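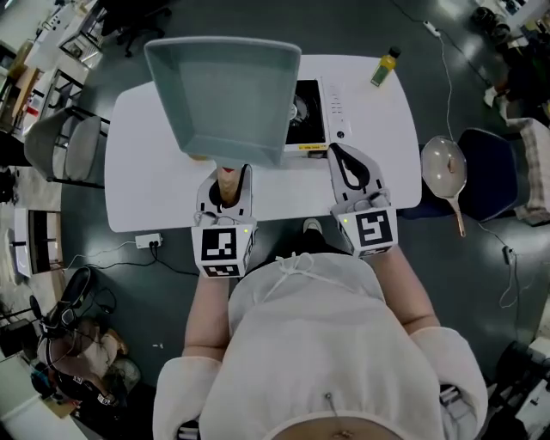

Kitchen work with the hand-held grippers at our Dondberg site.

About Stender

Stender records people doing everyday jobs with their hands and turns those recordings into training material for robots. We work for companies and university labs that build robot arms and the software that runs them. We do not build robots ourselves.

What we do

Most of our work is done with hand-held grippers. An operator holds one in each hand and does a task the way a two-armed robot would have to do it, with two fingers on each side and no help from the palms. Each gripper carries a marker cube, a block with black-and-white patterns on its faces, so that its position can be followed while it moves. The operator picks up, pours, wipes, folds or stacks, and the movement of both grippers is saved together with the video.

We also record by remote control. In those sessions the operator drives a pair of robot arms from a few feet away. It is slower, and it takes longer to learn, but some clients need data from their own hardware. We bring their arms in, set them up and train our people on them.

Tasks come from the client or from our own list, which now stands at 1262. The kitchen tasks are the largest group. They use ordinary cookware, basins, bottles and cooktops bought in regular stores, and we change the items and the layout between sessions. A robot that has only seen one pan on one table tends to have trouble with the next one.

How we started

Josée MacPherson and Normand Tremblay started Stender in a rented unit in Dondberg. Josée had spent years teaching new hires on a packing line, and Normand wrote software for machine tools. Their first job was for Vindix, which wanted recordings of people loading dish racks. Normand built the first pair of grippers for it, and they broke often. The pair we use now is the fourth version.

In November of our second year we took over the unit next door, and the household tasks moved in there. The tool and assembly tasks stayed on the original side.

The people

We have 48 operators. Most work part time, and none of them needed a technical background to get hired. New operators train for 80 hours before their recordings go to a client. They begin with picking up and setting down, and cloth comes last.

Josée MacPherson runs the company and handles client work.
Normand Tremblay is in charge of equipment and software.
Liv Wikström hires and trains operators.
Tanner Friesen writes the task instructions and plans the table layouts.
Maëlle Després checks recordings. Her team watches every one and sends back those with dropped tracking or skipped steps.

Working with us

A first project usually starts with a short list of tasks and a sample set, so you can try the data in your own system. After that we agree on the number of recordings, the objects and the file format. Fragkou, our longest-running client, began with a single table-setting task.

Operator openings are posted on the Jobs page. To ask about a project or arrange a visit, use the contact form and tell us which tasks you have in mind.

Page last updated 2024-05-17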